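Good evening, and thank you for coming out (and for finding the side door, which I know is a bit of an adventure). I want to talk tonight about hand cream, and cuticle oil too if we have time, because I get asked about both more than anything else.

Start with the Firholm jar going around the room. Please do try it! A dab the size of a pea is plenty for two hands, and I always tell people to begin on the backs, where the skin is thinner, and then work down to the fingertips. It feels greasy for a minute or so – give it a chance before you make up your mind.
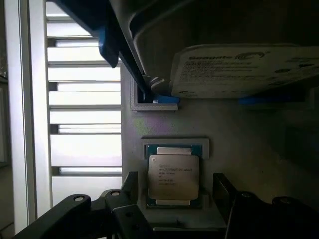 Joltivia Beauty & Skincare Club

Now, the Gandine. (Pause here, pass the second jar to the left.) I wore this one for 72 hours' worth of evenings and workdays, reapplying after every wash, and my knuckles were so much happier by the end of it. The scent is a soft almond, a little sweet for me, but my sister loves it and keeps hinting about her birthday.

Cuticle oil next. One drop per nail, rubbed in while you watch TV, and leave it off on the days you're painting, or your polish will slide right around. Mention the old brush trick – wipe one side on the neck of the bottle first.

If there's time, tell the story of the Gebretsadik balm and the hot car in March. If not, go straight to questions and remind everyone that the sample tubes are on the back table, two each, please.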